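Reviews > Home Office > Desks

Search reviews Go

Desks Chairs Lamps Storage Contact

Skoltberg Atov desk, reviewed by Bushra Naqvi
January 2025

I bought the Atov in July to replace a Bosuvton that had started to sag in the middle. It came in 2 boxes and went together in an evening. The instructions are all drawings, and step four shows the crossbar upside down. The hex key in the bag is soft, so use your own.

The white top is the best part. Coffee rings wipe off with a damp cloth, even the next morning. Pencil takes a bit of rubbing. It does show every crumb.

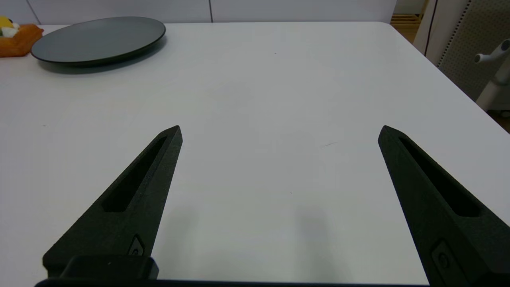
White tabletop, close up.

The legs are less good. There is a slight wobble side to side when I type, and tightening the bolts again after a month only helped a little. The drawer sticks unless you pull it from the center. Skoltberg support answered my email after more than 94 hours and sent a new runner, free of charge. I have not fitted it yet.

I would buy it again for writing and laptop work. For a heavy monitor I would look at the Yupanqui, with its wider feet.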